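Chapter 3
Setting a Tray and Preparing a Place for Fruit

Learning aims

By the end of this chapter, learners should be able to:
lay a tray with a plate and cutlery so that it can be carried and used without rearrangement;
choose a suitable spot on a worktop for each item;
keep whole fruit, cutting surfaces and tableware in their proper places during a short task;
clear and reset the worktop for the next person.

Introduction

Much of the work done in a small kitchen takes place before any food is cut or cooked. A tray is brought out, a plate is placed on it, cutlery is put beside the plate and the fruit is chosen. These steps are short, and for that reason they are often left out of kitchen courses. In the Gullaswood programme they are taught first, and learners return to them in every unit that follows.

The chapter is concerned with light meals served on a tray to one person: a child at a nursery table, a patient in a day room or an older resident who prefers to eat in an armchair. In each case the person laying the tray is making decisions on behalf of someone else. A fork that has slid under the rim of a plate is a small matter to the person who put it there and a real difficulty to a person with a weak grip.
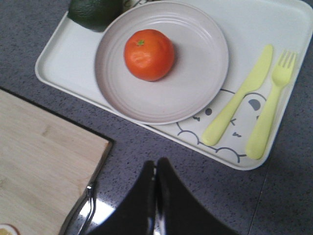
Fig. 3.1 Tray with plate, mandarin and cutlery. Photograph: Irfan Bukhari / Viklow Teaching Kitchen.

The plate is normally the first item to be placed. It should sit flat, well inside the rim of the tray, with enough room at one side for the cutlery. Learners who begin with the cutlery tend to move it again when the plate arrives, and each extra movement means another chance of touching the end that goes into the mouth.

Plastic cutlery in a pale colour is common in nurseries and is used in the practical work for this unit. It is light, and it slides easily when a tray is tilted. The knife and fork should be laid side by side with their handles towards the person who will eat. Where a tray has a printed design, the design may be covered; it is not a guide to where things go.

3.1 The worktop as a shared space

A worktop serves several purposes at once. Part of it holds the tray, part of it is used for cutting, and part must be kept free for setting things down. Marleny Salazar, who planned the practical sessions at Viklow, asks learners to decide on these areas before they bring anything out of the cupboard. Her advice is to place the tray towards the back and the cutting board towards the front, within easy reach.
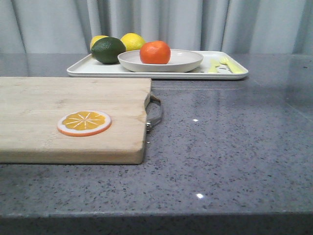
The arrangement also helps when two people work together. One can prepare at the front while the other checks the tray, and neither needs to reach across a knife. Learners who are left-handed may prefer the board on the other side, and tutors should allow this.

Whole citrus fruit such as lemons, limes and mandarins may wait on the tray until it is needed. Round fruit rolls, and a raised rim will usually hold it. Fruit should be washed and dried before it is set out, even when the peel will not be eaten — a knife passing through the peel can carry dirt into the flesh.

Activity 3.1

Work in pairs. One learner sets out a tray, a plate, a knife, a fork and one piece of fruit. The other looks at the result from the side on which the person will sit and suggests one change. Exchange roles and repeat. Record both suggestions in your notebook.

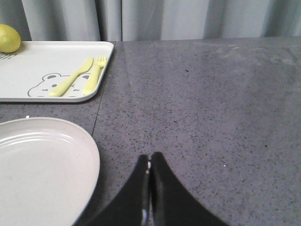

3.2 Moving items between tray and worktop

There are times when the plate must leave the tray. The tray may need wiping, or the fruit may have to be peeled for a person who cannot manage it alone. The plate should then be set directly on a clean, dry part of the worktop, away from the front edge. It should not be balanced on the cutting board or rested across the rim of the tray.

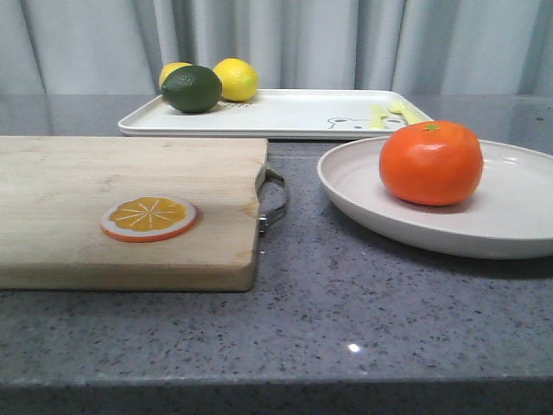 A plate holding a single piece of fruit should be moved with both hands and kept level. When the fruit is to be peeled, take it to the board and leave the plate where it is. Return the peeled fruit to the plate, check that the plate is clean underneath, and only then put it back on the tray.

Key terms: rim, worktop, place setting, whole fruit, reset.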